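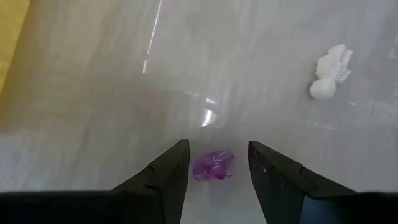

The purple piece, between the open fingers.

By Saturday the arm at Tridumbridge had made 4000 grasps and I had watched far too many of them. I loved it! We all did, a bit, in the way you love a kettle that takes ages to boil.

The idea was mine, so I'll own it. Everyone at Wuklow taught their arms with good grasps and threw the bad ones in the bin. I wanted to keep the bad ones. I called the method Calirix, wrote it on the door, and fed it 200 clean pick-ups and 200 fumbles - slips, nudges, bites at plain table - to see whether an arm could learn from its own clumsiness.

For a week it learned nothing. It closed too early, or drifted left, and every evening I sent the same message to the Salinas office: still trying.

Then came the small purple thing, all ridges and shine, the sort of shape that made our old program give up. The black fingers came down on either side of it and stopped.

They had never stopped before. I put my tea down. On the screen the guess for "slip" climbed, and climbed, and the arm lifted a little, turned its wrist by 6 degrees and came down again. It had seen the fumble coming! It had worked out the mistake before making it, and it was trying something else.

The fingers closed. Up went the purple piece, higher than my eyes, and it stayed there.

I ran down the corridor in my socks to find someone to tell. When I got back the arm had put it down, a hand's width from where it began, and was lining up to have another go.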